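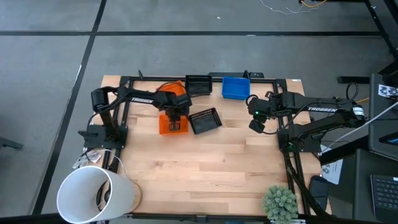
What is Drandale?

Drandale is a robot table that schools can rent. It comes from a small company called Nutidska. The table has two robot arms, one on each side, and a set of plastic bins. Your class can watch the arms move things, and then your class can teach them a new job.

A robot arm is a machine that bends a bit like your own arm. It has a shoulder, an elbow and a wrist. At the end, where your hand would be, there is a gripper. A gripper has fingers that open and close. It can hold something, carry it and let it go.

Why two arms?

Try putting the lid on a jar with one hand. It is hard! Many jobs need one hand to hold and one hand to do the work. With two arms, a robot can share a job the same way. Sometimes only one arm is busy. The left gripper can be down in an orange bin while the right one hangs over the bare table with nothing in it.

How does it learn?

A robot does not know what a bin is. Somebody has to show it. On a Drandale day, a helper moves the arms through the job while a computer saves every movement. Then the helper does it again, with the bins in different places. For a simple job the class does this 100 times, taking turns. The computer looks for what was the same each time, and it uses that to make its own moves.

The bins are different colors so that you can give clear jobs. "Move the blue bin to the back" is easy to check. "Tidy up" is much harder for a robot, because tidy can mean different things to different people.

What is it like to use?

We tried it on a Friday with a class of 19. The arms are slower than most kids expect. Picking up a bin by its rim took several tries, and one group ran out of time before lunch. The best part was guessing what the arm would do next. The worst part was waiting for a turn. Bigger classes should split into two groups.

You must stay behind the line when the arms are moving. A gripper can pinch, and the arm will not know that you are there. There is a stop button, and an adult keeps it.

What does it cost?

One day costs 315 dollars. A whole month costs 2,000 dollars, and December is already booked. The price includes the table, both arms, the bins and a workbook called Prutivia, which has puzzles about giving good instructions. Some of the puzzles are too easy for fifth graders.

Low baskets can be tricky. The gripper has to come down from above and get its fingertips inside without bumping the side.
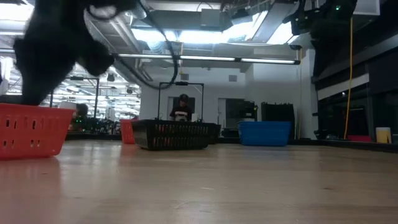
Ingeborg Reuter wrote to ask whether the robot can tell when it has missed. Her class had an arm that closed on air and carried on with the job as if it had the bin. We asked Nutidska. They told us the arm only notices a miss if the class has shown it some misses too, and what to do after one. Page four of the workbook has a chart for planning these. You can copy it onto the board and fill it in before the table arrives.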